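The confidence number doesn't mean what you think it means

29 January 2026

A reader wrote in after my last post on grasp planners to ask why I was so grumpy about Grasarex. Fair question. I have been using it since July, on and off, and I still have it installed, so I can't hate it all that much. But I have started to distrust the one thing everyone shows off first, the confidence score, and I want to write down why before I forget the details.

If you haven't run it, the short version. You give Grasarex a view from the wrist, it proposes a pile of grasps, scores them between zero and one, and hands the best one to whatever planner you have hooked up. Mine is the Gradside stack with a few patches of my own. The score gets printed in large friendly type in the viewer. People put it in slides. I have seen a slide where the score was the whole slide.

My complaint is that the score is about the grasp in isolation. It knows the shape of the thing between the fingers. It has a very weak idea of what the thing is resting on, and no idea at all of what happens to the rest of the pile when you close on it. The documentation does say this, in a section called "Scope", which I found on my third read.

So I set up a small benchmark at home, if you can call it that. Household objects, one touching another, never a clean object on a clean table. A rod laid across something with a handle is the case I keep coming back to, and it's a nasty one. The rod is an easy grasp, a cylinder, every planner on earth loves a cylinder. The handle is also, to a depth image with a bit of noise in it, more or less a cylinder. Where they cross, the segmentation has to decide who owns which points.

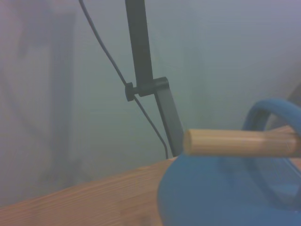 I ran 400 attempts on arrangements like that, with the same planner settings throughout. The scores were lovely. Most of them sat so high up the scale that the histogram was basically a single bar. The success rate was not lovely, and worse, there was hardly any relation between the two. When I sorted the runs by score and looked at the top of the list, I found plenty of failures there, including several where the proposed grasp had one finger on each object. As far as the scorer was concerned it had found a single odd-shaped part and was very pleased with it.

Maricica Moldovan, who maintains a good part of the Skosthorpe logging tools, read a draft of my notes and objected. Her point was that I was asking a grasp scorer to be a scene model, and that the fix belongs upstream, in segmentation. She's probably right about where the fix belongs. I don't think that lets the number off the hook, though. If a score is only valid when the mask is valid, then the score should come with some statement about the mask, or it should be called something other than "confidence".

We went back and forth on it for a while, and she got me to try one thing that did help. Before the grasp goes out, I jitter the input a little -- shift the depth, drop some points, nudge the crop -- and run the proposal step 20 times. Then I look at how much the winning grasp moves around. If it stays put, fine. If it hops between the rod and the handle, I don't care what the score says, I don't send it. The arm backs off and takes another view.

This is not clever. It costs time, too. On my machine the check adds 648 milliseconds, which would be silly on a production line and is perfectly OK on a bench where I spend longer than that reaching for my coffee. It also threw away some grasps that I suspect would have been fine. I can live with that for now.

What it doesn't fix is consistent wrongness. In roughly 4 of the arrangements I tried, the merged mask was rock solid under jitter, the same bad answer every time, and my check waved it straight through. Agreement with yourself is cheap. I should have seen that coming, having complained about it in other people's work.

There's a pull request open to expose the mask quality in the Grasarex output, by someone posting as Park. It has been open a good while and the discussion has wandered off into naming. I've been running that branch locally and the extra field is useful even in its rough state, mostly for filtering logs afterward. I wouldn't gate motion on it yet.

Next I want to rerun the same arrangements with a second view forced on every attempt, no matter what any score says, and compare it against the jitter check on total time per successful pick. My guess is that the second view wins and the jitter code gets deleted. I'll post the numbers either way, along with the config files, once I've cleaned out the hard-coded paths.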